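Dirnadon play kitchen room - progress report to the Tripathi fund
May 19, 2019

Sorry this is short, we are mid-move with the shelves and I wanted it in your inbox before the end of the day.

Where we are. Table is in and leveled. Play food and dishes bought, washed, sorted. Of the 500 you released in the first round most went on dishes and toy food, the rest on storage. Receipts to follow in a separate email - two are still with Dikard, who did the ordering.

The table set is what we spent longest on. We wanted pieces that look like a real kitchen but can be dropped. First batch had too many tiny parts, went back. Second batch much better.

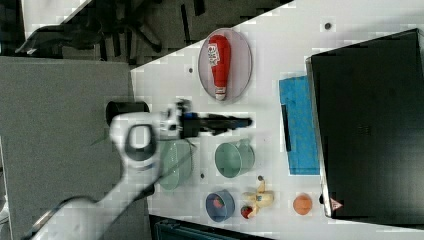
Table set, second batch: clear plate with the ketchup, mug, blue bowl, strawberry and banana.

Colors. We agreed in October to keep the dishes to soft greens and blues so the red food stands out, and that has held up. Still a few odd pieces left from the old set, will swap them out as they wear. No rush on that.

Storage is the weak spot. Dikard quoted 13 bins, we took 9, and already the dishes and the food are getting mixed up at clear-away time. Labels ordered from Flustent, not here yet. They said two weeks, it has been four. 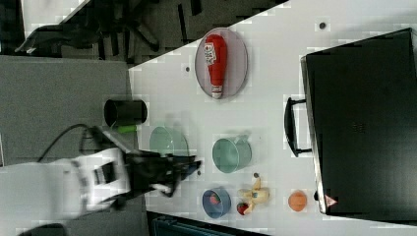 so for now everything goes back by hand and it takes longer than it should. I would like to move a small part of the second round money to the other bins if thats ok with you. Does not change the total.

Walls and fittings. Walls are white all through, plain, no posters until the shelves are fixed. Blue painters tape is still up in places and comes off last. The slotted metal strip stays as is.

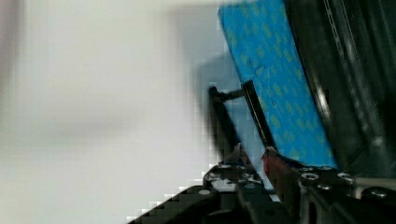

Blue tape on a flat panel, white wall to the left, slotted strip alongside.

Lighting is fine. Floor is fine, needs a vacuum. Door stop still missing, on the list since the begining.
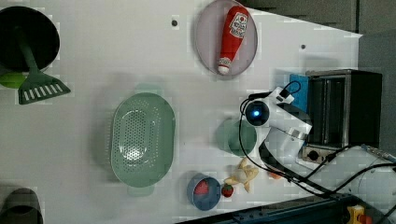
Cooking pieces were the last thing to be chosen and I think they are the best of the lot. We held out for a matching set and it paid off, the big oval colander and the round cup are the same sage green. The slotted spatula is a brighter buy than planned in terms of cost but its handle is long enough to reach out of the black pot, and it was the piece people asked for. We'd like a lid for the pot if there is money left over.

Still to do:
Labels - chase Flustent again
4 more bins, pending your ok
Shelves fixed, then tape off
Door stop
Receipts to you

Need from you: a yes or no on moving the bin money, and the date you want the next report. Email is best, phone at Dirnadon is not reliable this month.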